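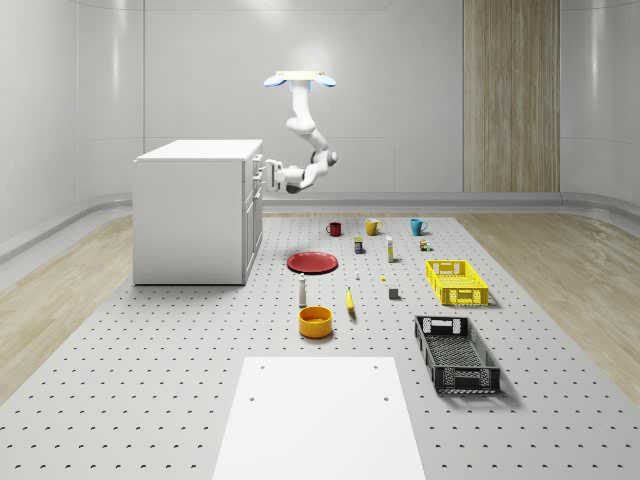 Tópico: Rótulos para potes de geleia — papel couché ou BOPP?

marina_doces
Oi, gente! Fechei minha primeira encomenda grande, 100 potes de geleia para a loja Posberg, e estou feliz demais! Agora preciso decidir o rótulo. Pedi amostras na gráfica Sosham em couché com verniz e em BOPP branco. O couché ficou lindo, mas o pote vai para a geladeira depois de aberto. O que vocês usam?

tonho_geleias
BOPP, sem pensar duas vezes. Usei papel em agosto e em poucos dias a borda já levantava. Troquei e nunca mais tive reclamação.

Ignacio Huenchumán
Discordo um pouco do Tonho. Papel com laminação fosca aguenta bem a geladeira, e o toque é outra coisa — combina muito com produto artesanal. O problema costuma ser a cola. Pergunta se eles têm adesivo para baixa temperatura.

tonho_geleias
Laminado já encarece, Ignacio. Na Vistmont me cobraram 26 reais a mais no pacote.

Ignacio Huenchumán
Na Palma a diferença foi de 2 reais, vale cotar!

lu_conservas
Marina, parabéns pela encomenda!! Qual é o diâmetro da tampa? Se for 43 mm, dá para fazer um lacrinho redondo do mesmo material, fica uma graça. E cola o rótulo com o pote bem seco e já frio, senão faz bolha.

marina_doces
É 43 mesmo, Lu! Adorei a ideia do lacre. Vou pedir uma folha de teste de cada um, deixar uma semana na geladeira e volto com o resultado.

tonho_geleias
Testa sim, mas continuo no time BOPP.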